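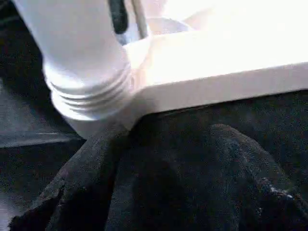
Work on the Ratix concept car moved from surface design to bench models during this period. The exterior theme was approved by the Lerura design office in March with two changes: a lower nose and a wider rear track. Both changes affect how air is fed to the rear diffuser, and most of the hours in this report were spent on that problem. The duct that supplies the diffuser joins a round pipe to a flat panel, and the join has to come apart for service. Our current proposal is a threaded collar, with parallel ridges near the end of a white cylinder much like those shown, tapering below the thread to a rounded base. A clamp ring was considered and dropped. It took up too much height under the rear deck.

1. Body and aerodynamics

The full-size clay was scanned twice, before and after the nose was lowered. The second scan is the reference for all later work. Wheelbase is unchanged. Frontal area fell slightly, and the lower nose let us remove one of the two inlet vanes on each side.

Flow studies covered 60 combinations of ride height, nose angle and diffuser angle. The diffuser stalls early when the rear ride height rises under braking. This was expected from the first phase, but it begins at a smaller change in height than the earlier model predicted. We have reduced the diffuser angle and lengthened the floor to compensate. The cost is a small loss of downforce at cruising speed, which Lerura has accepted in writing.

The canopy pillars remain thin, as drawn. Gunnel Forsberg reviewed the sight lines from the driver's seat and asked for the mirror pods to be moved forward. The revised position clears the wheel arch at full steering lock.

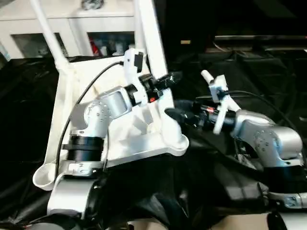

The mirror move has a knock-on effect on the door cut line. The forward edge of the door now passes through the pod mounting, so the mounting will be carried on the fender. Drawings for this are in progress and will go to the body shop with the next release.

2. Chassis

The front subframe is complete on paper. Stiffness at the upper suspension mounts is within target on the left and slightly under on the right, where the steering column passes through. A local doubler plate will be added. Curb weight on the current parts list is 3,120 pounds, against a limit of 3,456 pounds agreed at the start of the project. The list does not yet include seats, wiring or interior trim, so the margin should be read with care.

Tkachuk delivered the first set of suspension arms late. Two arms were outside tolerance at the ball joint bore and have been returned. Replacement parts are due before the chassis goes onto the plate, and we do not expect the delay to move the assembly date.

3. Powertrain

The motor supplier, Pivis, confirmed a rated output of 400 horsepower for the rear unit. Cooling remains open. The radiator outlet and the diffuser feed compete for the same space behind the rear bulkhead, and the smaller of the two outlet layouts does not hold coolant temperature in the hot-day case. The larger layout does, but it needs the bulkhead moved forward by the depth of the pump. We are working on the larger layout. 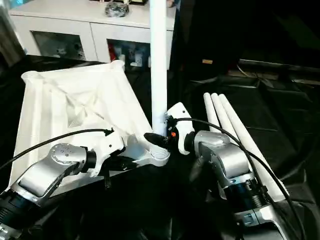 Figure 3. White pole, ribbed connector and base, with robot arm at lower left.

4. Spending and schedule

Spending is under plan for materials and over plan for outside machining. The overrun comes from the second set of duct molds, which were needed after the nose change. We ask that the unused materials money be moved to machining. The total requested for the phase does not change.

Open items for the next period:

- Freeze the rear bulkhead position
- Release fender drawings with the mirror mounting
- Inspect replacement suspension arms from Tkachuk
- Leak test the duct join with the threaded collar
- Update the weight list with seats and wiring

The bulkhead decision controls the others in the rear of the car - the duct, the cooling pack and the deck supports all locate from it. We request a design review with Lerura as soon as the layout drawings are ready.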